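Home | Syllabus | Handouts | Labs | Contact

Handout: Sorting Light Plastics by Density
October 22, 2023
Hatice Gökçe

Mixed household plastic reaches a sorting plant as bottles, caps, film and rigid packaging. Most of it is one of a few polymers, and the polymers differ in density. Water is the usual dividing line. Polyethylene and polypropylene are less dense than water and float. PET, PVC and solid polystyrene are denser and sink. Foamed polystyrene floats on account of the trapped gas, so it is pulled out before the tank.

A drinks bottle is normally two materials. The body is PET and the cap is polyethylene or polypropylene. Grinding the bottle whole and floating the flakes separates the two without any hand work – this is why many plants now ask for caps to be left on.

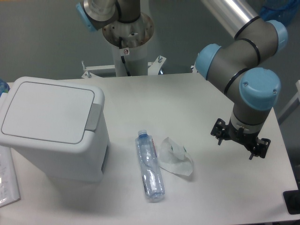 Film is harder to handle. A thin flake has a large surface for its mass, and small air bubbles cling to it. A flake that should sink may then stay up with the float fraction. A wetting agent in the tank reduces the effect. Stirring helps too, but fast stirring drags floating flakes down to the sink outlet.

Fillers also shift the result. Polypropylene with a high chalk or talc content can be denser than water and will report to the sink side. Density alone cannot separate it from PET. Plants use an optical sorter for that step.

Lab procedure

Fill the beaker with 700 mL of tap water and add 2 drops of detergent. Add the flake sample and stir slowly for 300 seconds. Let it stand for 5 minutes. Skim the float fraction, drain the sink fraction, dry both and weigh them. Report each as a percentage of the recovered dry mass, and state the loss separately.

Use the Minolwood sample set. The Bilgin set contains foamed material and is kept for the next lab.

Recent handouts
Reading a Melt Flow Curve
Drying Before Extrusion
The Kekatside Plant: Site Layout
Labels and Adhesives in the Wash Line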